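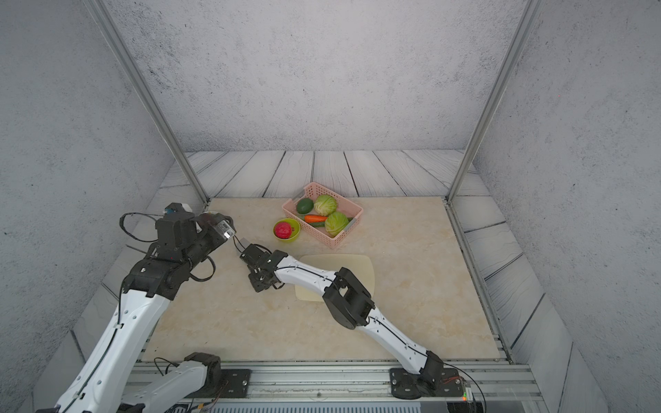
Ticket 963: Two-arm plan holds forever when the grippers get close

Project: Tomesix planner, two-arm branch
Component: planning / robot state
Opened by: Paloma Whitfield
Assigned to: Xiomara Van Dusen
Opened: 26 August 2024
Status: Resolved, follow-ups open

What happens

Paloma Whitfield wrote:

Hi all! First of all, the new two-arm planner is a joy. I had the produce task running in the cell on my first try, with the config straight out of the repo, and single-arm reaches are smoother than anything we had on the old branch. So please read the rest as a report from a very happy user.

The trouble starts when both arms work near the middle of the table. The task is: left arm goes toward the bowl, right arm waits on the left side of the cutting board, then they swap. As soon as the two grippers are facing each other, the planner stops handing out trajectories and prints this over and over:

[tomesix.plan] WARN hold: pair (l_finger, r_finger) below clearance
[tomesix.plan] WARN hold: no valid start state, retrying

It retries until it hits the limit of 4000 and then gives up with START_IN_COLLISION. Nothing is touching. There's a gap between the fingers that I can see from my chair. If I jog the right arm back by hand and press resume, it plans fine, gets back to the same place, and holds again.

Steps to get there:

1. Load the scene file produce_two_arm.
2. Start Castow (perception) and wait for it to publish the basket, the bowl and the board.
3. Start both arm drivers (Greron, build 457).
4. Run task swap_left_right at normal speed.
5. Watch it hold at the second waypoint.

It happens nearly every time at normal speed. At slow speed I've only seen it once. I've attached the planner log and a recording of the joint states.

First look

Xiomara Van Dusen wrote:

Great report, thank you, and the recording is exactly what I needed! I love a bug I can replay.

The retry loop is silly and I'll open something separate for that. If the start state is bad it will still be bad on the next try unless an arm moves, and nothing moves during a hold. It should try a couple of times and then tell you which pair is in the way.

As for the hold, my first guess was padding. The finger meshes get a safety margin on every side, and when two padded fingers face each other you pay for it twice. Could you try this in your local config and run the swap again?

collision:
 finger_padding: 0.0
 link_padding: default

Only for the test, please, and keep a hand near the stop button. Don't leave it like that.

Also, can you send me what Castow thinks is on the table? I want to rule out a phantom object between the grippers. We had one of those in December and it looked very much like this.

Paloma Whitfield wrote:

Padding at zero: it holds later, but it still holds. So padding is part of it and can't be all of it.

Castow output, copied from the object list in the viewer:

basket (pink, open top)
 avocado
 cabbage
 cabbage
 carrot
 cucumber, partly hidden
bowl (green)
 red fruit
board (flat)

I'm impressed by this, by the way. The cucumber is half under a cabbage and it still got a sensible box. No phantom anywhere near the grippers that I can find, and the board is where the board is, even with the right forearm over it.

Ruling out perception

Séverine Besson wrote:

Jumping in from the Castow side. I replayed Paloma's recording against our object tracker and I agree, perception is clean here. The cable loops around the left wrist were my big suspect, as they sometimes come through as a small floating blob when the wrist turns. The robot mask removes them properly in this recording. I checked every message during the hold and there's no extra object.

One thing I did notice while scrubbing through. The robot mask is drawn from the joint states, and for the left arm it fits beautifully when the arm is still. While the arm is moving, the mask trails behind it. The right arm's mask doesn't do that, it sticks to the arm the whole way. I'd look at the timestamps.

Here's how to see it yourself in the viewer:

1. Open the recording and turn on the overlay called robot_mask.
2. Pick the left arm only.
3. Step through the reach toward the bowl, one message at a time.
4. Watch the edge of the mask against the gripper.
5. Turn the left arm off, the right arm on, and do the same for its reach.

It's a lovely clear effect once you know to look for it. I ended up calling Mavis over to see.

Timestamps

Xiomara Van Dusen wrote:

Séverine, you're a star. That's it, or most of it.

I dumped the header stamps from both drivers and compared them with the receive time on the planner machine:

right arm: stamps and receive time agree, tiny jitter
left arm: stamps lag receive time by around 294 ms during motion

So the planner is building one robot out of two different moments. The right arm is where it is now. The left arm is where it was a bit ago. When they approach each other, the state we plan from is a pose the two arms were never in together, and with the padding on top, the checker says the fingers overlap.

That explains why slow speed mostly works, too. The lag is the same, but the arm hasn't gone as far in that time.

What it doesn't explain is why the hold never clears. If the left arm has stopped, the late state should catch up and the fingers should separate in the model. I'm going to sit with the planner code for a bit, this is getting fun.

Xiomara Van Dusen wrote, later:

Found the second half! The state monitor drops any message older than the newest one it has already merged. The right arm's stamps are always newer. So once both arms stop, every left-arm message is judged too old and thrown away, and the model keeps the last left pose it accepted, which was in the middle of the move. Jogging the right arm makes the monitor rebuild its buffer, and that's why Paloma's trick works.

The check was written when we only had one arm and one source of joint states. It was perfectly right then. It has to be per arm now.

Driver side

Mavis Gallagher wrote:

I look after Greron, so the lag is mine. Séverine showed me the mask trailing and I went straight back to my desk.

In build 457 I added a smoothing filter for the left arm's joint readings. It was meant to sit behind a flag, with both arms off by default. The left arm picked up the flag from the old test profile and the right arm didn't. The filter delays the reading, and I was passing through the stamp from the start of its window, so the stamp was late as well.

Two changes coming:

1. Filter off for both arms unless asked for, and the flag is read from one place.
2. With the filter on, the stamp is taken from the center of the window, and the driver prints its delay at startup.

I can't have the packaged build ready right away. The Vlček team builds the installer for us and I'd like Rosemarie to look at the profile loading first. If you want to carry on in the meantime, put this in the left arm's profile and restart the driver:

greron:
 joint_filter: off
 profile_inherit: false

Rosemarie Grube wrote:

Looked at it, and I'm fine with both changes. Mavis, please also make the driver refuse to start if the two arms end up with different filter settings. A loud failure at startup would have saved Paloma an afternoon. I've added a check to the installer for leftover test profiles.

Trying the patch

Xiomara Van Dusen wrote:

Patch is on the branch two_arm_state_merge. What changed:

- The age check is now per arm.
- The merged state carries a spread value (oldest stamp to newest), and the planner won't plan from a state whose spread is over the limit. It waits for a fresh one.
- The hold message names the pair, the modeled distance and the spread.
- Finger padding stays at the default. Paloma, please put yours back!

Please run it first with the Greron workaround off, so that we test the merge on its own, and after that with the workaround on.

Paloma Whitfield wrote:

Padding is back to default. Starting with the workaround off. Right gripper waiting left of the board, basket and bowl untouched, same scene file as before.

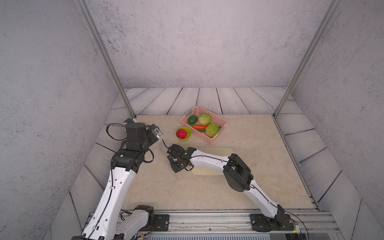
Results

Paloma Whitfield wrote:

Workaround off: the swap runs! It pauses at the second waypoint while the planner waits for a state it likes, prints the new message once, and carries on. The message is so much nicer:

[tomesix.plan] INFO waiting: state spread over limit (left arm late)

Workaround on: no pause at all. Both arms go through the swap at normal speed and I never see the message. I ran it over and over through lunch because it's such a pleasure to watch, and then with the bowl moved closer to the basket to make it harder. No holds.

I also did Séverine's mask test again with the filter off. Both masks stick to both arms now.

One small leftover. With the bowl right up against the basket, the planner picks a path for the left arm that lifts much higher than it needs to. It's safe and it gets there. Do you want a separate ticket?

Xiomara Van Dusen wrote:

Yes please, separate ticket, and attach a recording if you can. I think that's the cost weights and has nothing to do with this one.

Séverine Besson wrote:

I'm adding the mask check to our regular replay tests, for both arms. If the mask and the arm come apart during motion, the test fails and prints which arm. It's a short script, so if anyone wants it for another cell, ask me and I'll send it over.

Follow-ups

- Replace the long retry loop with a short one and a clear error. Xiomara, open.
- Greron build with the filter fix and the startup check. Mavis, in review.
- Installer check for leftover test profiles. Rosemarie, done.
- Replay test for the robot mask. Séverine, open.
- High lift when the bowl touches the basket. Paloma to file.
- Add a note on per-arm stamps to the two-arm setup page, next to the padding section. Xiomara, open.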